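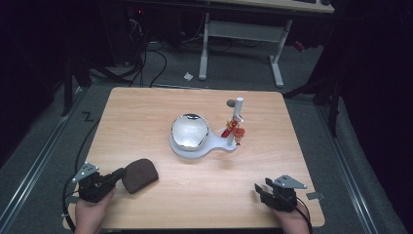

A white bowl and post stand on a light wood-grain tabletop, with a dark brown case beside it.

Nakari opens home storage shop in Mollside

MOLLSIDE, November - Home goods retailer Nakari will open its first Mollside shop this month, with a range built around small items that tend to get lost at home.

The 235-item range covers trays, bowls, hooks and stands for hallways, desks and bedside tables. Prices start at $11, and more than 40 of the items cost under $30.

One part of the shop is given over to tabletop pieces that combine a dish with an upright post. Keys and coins go in the dish. Charms, rings and other small ornaments can hang from a peg on the post. Flat cases and pouches for glasses, cables and earphones are sold on the next shelf.

"People asked us for one place to put things down when they come in the door," the company said in a statement. "Most of them have a table already. They wanted something small to put on it."

The shop takes over the former Nowakowski building and was fitted out by the design firm Hova, which also planned the display tables. Customers are welcome to bring their own cases and keyrings and try them with the stands before buying.

The Mollside shop will open at 10 a.m. daily. Online orders can be picked up at the front counter - there is no charge for pickup.

Press contact: Nakari press office, Mollside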